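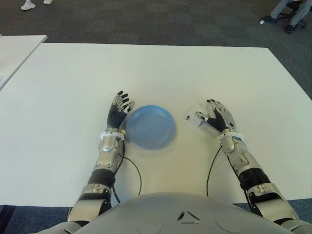 I'd been told to come hungry, so of course I'd had a bacon roll on the train. By the time I found the right door (it's round the back, past the bins, don't follow the map on your phone) the first sitting at the Vivton lunch club was already on its pudding and the woman I'd come to interview had her sleeves rolled up and a tea towel over one shoulder.

She agreed to talk to me as long as I left her name out. "Everyone who needs to know me knows me," she said, "and the rest can just turn up for dinner." So she's going to be the cook, all the way through, and I think she'd be quite happy with that.

She ran school kitchens for 16 years before this. The last one was at Brorniver, up on the hill, where she was doing 307 dinners a day by the end, and she can still tell you what they had on which week of the menu. I asked if she missed it.

"I miss the noise," she said. "I don't miss the forms. And I don't miss the trays, those ones with the dips in them. Gravy always got into the custard bit. Always! You'd watch a little one carry it all the way to the table with such care and then there it was, brown custard."

The trays are how we got on to plates, and once we'd got on to plates we more or less stayed there. I had a whole page of questions about budgets and I think I asked two of them.

When she took over at Vivton there was a cupboard full of big white dinner plates, the heavy sort you get in a carvery. She hated them from the start. A good many of her regulars are in their eighties, a few have sore hands or poor sight, and she noticed that food was coming back that she knew perfectly well people liked.

"Fish pie with mash and cauliflower," she said. "On a white plate. On a white table. Well, where is it? I took my glasses off and had a go myself and I was chasing it round like a fool."

So she started swapping things about. She tried a dark red plate, which she thought made everything look like a butcher's window, and a yellow one that did nothing at all for scrambled egg. She tried a patterned set from a charity shop, and one of the men spent a good five minutes trying to get a painted leaf on to his fork. Blue is what she's settled on, with a decent rim all the way round.

"There's hardly any blue food," she said. "Name me one. Blueberries, and they're purple when you cut them." I offered blue cheese and got a look.

The rim matters as much as the colour, in her view. You can push peas up against it. She showed me with the side of a fork and somebody's leftover peas, which I hadn't asked for but was glad to have seen. She says people who've been having their food cut up and spooned for them at home will sometimes just get on with it if they've got an edge to push against, and she makes a point of not saying a word when it happens. "You don't clap," she said. "How would you like it if someone clapped?"

I wondered if grown-ups minded being handed plastic. I'd have minded, I think, or I'd have been a bit sniffy about it. She said yes, one or two did, and she had some sympathy. There was a gentleman who told her he'd not eaten off plastic since he went camping in Macedo and he'd been ill that time as well. She gave him china for a month. Then he dropped it (on her foot, she says, though she was laughing when she told me) and after that he took whatever he was given.

"It's the picnic feeling they don't like," she said. "So you make everything else proper. Proper glass for your water. Proper knife, with some weight to it. Salt and pepper on the table, not in little packets. Then the plate's just a plate."

She's very firm about the packets, by the way. Sauce as well. It comes in a jug or it doesn't come. I now feel guilty about every sachet I've ever torn open with my teeth.

Then there's portion size, which she'll talk about for as long as you'll let her. A plate that's too big makes a small dinner look mean, and if you fill it up people take one look and lose heart. She likes a smaller plate and seconds. Seconds, she told me, are the whole trick. Somebody who'd leave half of a big helping will often eat a small one and then hold the plate out for a bit more, and they feel they've had a treat.

"My mum did that with my grandad," she said. "Two spoons of everything, then she'd say, there's a bit left if you could help me out with it. He thought he was doing her a favour."

Money did come up in the end. The club had a grant of 1,000 pounds from Trustatden in September, and she'd been told to spend it on equipment. I expected her to say a new oven. She bought a good tin opener, a second soup pan and chairs with arms, 13 of them, from an office that was closing down. The chairs are what she's proudest of. If you can push yourself up from the table without asking, she says, you'll come back next week, and if you can't you'll start finding you've got a cold.

I asked what she eats when she gets home and she looked almost shifty. "Toast," she said. "Over the sink. No plate."

By then the second sitting was coming in and I was in the way, so I was put at the end of a table and given cottage pie and carrots. It was lovely – proper crispy top, loads of pepper. The man next to me wanted to know if I was from the council. I said no, I was only writing something, and he said in that case could I put down that there should be more sponge and less jelly. I've put it down.

I had seconds, obviously. She came past with the spoon and said there was a bit left if I could help her out with it, and I'd said yes and held my plate up before I remembered her grandad.

Lunch at Vivton is at twelve and again at one, and you don't need to book for the second one. If you'd like to help with the washing up she says she'd rather you just came and ate the first time, to see if you like everybody.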